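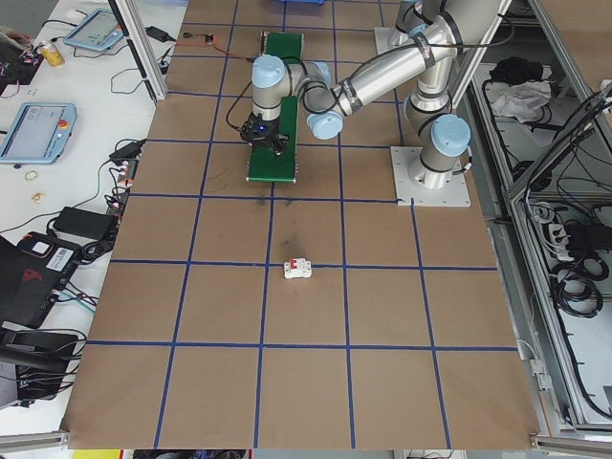
How does electricity get to your house?

When you press a switch on the wall, the lamp comes on at once. But where does the electricity come from? It has made a long trip, and it is a trip you can follow with your finger on a map.

It starts in a power station

In a power station there is a big machine called a generator. Inside it, magnets turn very fast next to coils of wire, and this makes electricity move in the wire. Something must push the generator round. It can be steam, falling water or the wind. On the hill above Garkcombe the wind does this work. The wind farm there has 12 tall towers, and each one has its own generator at the top.

Then it travels on the big lines

From Garkcombe the electricity goes to Melton on thick wires, which hang from high metal towers called pylons. We measure the push of electricity in volts. On the biggest lines in Britain the push is 400 thousand volts! With such a strong push, less energy is lost as heat on the way.

This is much too strong for a kettle. So near the town there is a substation, where machines called transformers make the voltage smaller. You may see one behind a fence with a yellow sign. Never climb this fence, even if your ball went over it – ask an adult to telephone the number on the sign.

At last it comes home

The cable to your street is usually under the ground. It enters the house and goes through a meter, which measures how much electricity your family uses. After the meter comes a box with a row of small switches. These are called circuit breakers. Each one looks after a part of the house, for example the kitchen sockets or the upstairs lights.

If too much electricity flows in one part, its breaker switches off by itself. We say that it "trips". The wires then do not become too hot. An adult should find out what was wrong before it is switched on again.

Words to remember

Generator: a machine that makes electricity by turning.
Transformer: a machine that makes the voltage bigger or smaller.
Circuit breaker: a safety switch that can turn itself off.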